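Section 8: Setting up a feedback round in Stita

Read this section before you open a round of feedback on draft units of competency, skill sets or assessment guides. It assumes you have an administrator login and that your drafts are already loaded (Section 7). It doesn't assume you believe everything on the Stita product page, and you'll have a better time if you don't.

Before you begin

Stita calls the whole thing a "conversation". For set-up purposes it is a form with a closing date. Have these ready:

The draft documents, in final draft form
Your contact list, with one role recorded per person
A closing date agreed with whoever has to read the responses

8.1 Create the round

1. From the Rounds menu, choose New Round.
2. Type a title. Use the title of the training product, spelled the way it is on the draft. Respondents search by title, and the search doesn't forgive typos.
3. Set the opening and closing dates. The default is 17 days. The default suits the software's reminder cycle and was never tested on a workplace trainer with a full teaching load. We suggest 30.
4. Attach each draft under Documents. One file per unit.
5. Select Save as Draft. Do not select Publish yet.

Note: The closing time is midnight on the server's clock. If your respondents are in Western Australia and your server is not, put the local closing time in the invitation text.

Caution: Replacing a draft after the round opens detaches every comment made on the old file. The comments are kept, but without page references. The dialogue box describes this as "refreshing" the document.
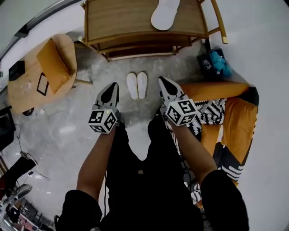 According to a Prillunach reader of the last edition of this guide, the detached comments can be matched up again by exporting them with the Include Line Text box ticked. We tried it. It works for comments on performance criteria and fails for comments on tables, so assessment conditions still have to be matched by hand. Tick the box anyway.

8.2 Choose the questions

1. Open the round and go to the Questions tab.
2. Remove the sample questions. All of them ask whether the respondent agrees, and agreement is the least useful thing you can collect.
3. Add your own. Keep to 8 or fewer.
4. For each question, choose Free Text or Scale. If you choose Scale, switch on Require Reason.
5. Preview the form on a phone as well as a desktop.

Note: Require Reason lowers the number of completed forms. The dashboard will flag this in orange as a problem. A rating of three out of five with no reason attached tells you nothing about whether a unit can be delivered in a small workshop, so ignore the orange.

Caution: The Sentiment option is on by default. It labels each response positive, neutral or negative. In our trials at Buseck it marked "I have no concerns" as negative. Turn it off under Advanced, then check it again after any software update - it has been known to come back.

8.3 Add workshops and webinars

1. Go to the Events tab and choose Add Event.
2. Select Workshop, Webinar or Site Visit.
3. Enter the venue or link, the start time and the capacity. Webinars are capped at 200 seats on the standard licence.
4. Assign a note-taker. This can't be the facilitator, and the system will let you do it regardless.
5. Link the event to the round. Unlinked events don't appear in the final report, and there is no warning.

Note: Attendance is logged when a person opens the webinar link, whether they stay or leave straight away. Treat the attendance figure as the number of clicks it is, and don't quote it as participation in a report to industry.
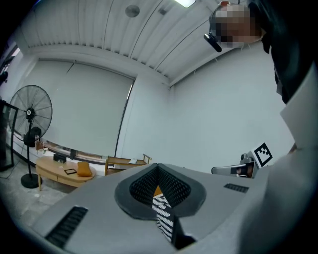 Aerts asks whether webinar chat is saved with the round. Only if Keep Chat is switched on before the event starts. Switching it on partway through saves nothing from earlier, whatever the green tick suggests. We'd still have the note-taker copy out anything that bears on the wording of a unit, as saved chat arrives in one block with no link to the slide under discussion.

8.4 Publish and check

1. Send a test invitation to an address outside your organization. Internal addresses skip the sign-in page, so an internal test proves very little.
2. Open the invitation, submit one response, and find it in the Responses tab.
3. Delete the test response. It counts toward the totals otherwise.
4. Select Publish.
5. Download the contact log and keep a copy on your own drive.

Caution: Publish can't be undone once the first outside response is in. You can close a round early, but the published page will stay up with your title on it.

If a response is missing, check the Held folder first. Stita holds anything it takes for a duplicate, and that includes colleagues at the same college who have agreed on a joint answer. Release held responses one at a time; Release All also sends each person a second thank-you email. For exporting responses and writing the summary report, go to Section 9.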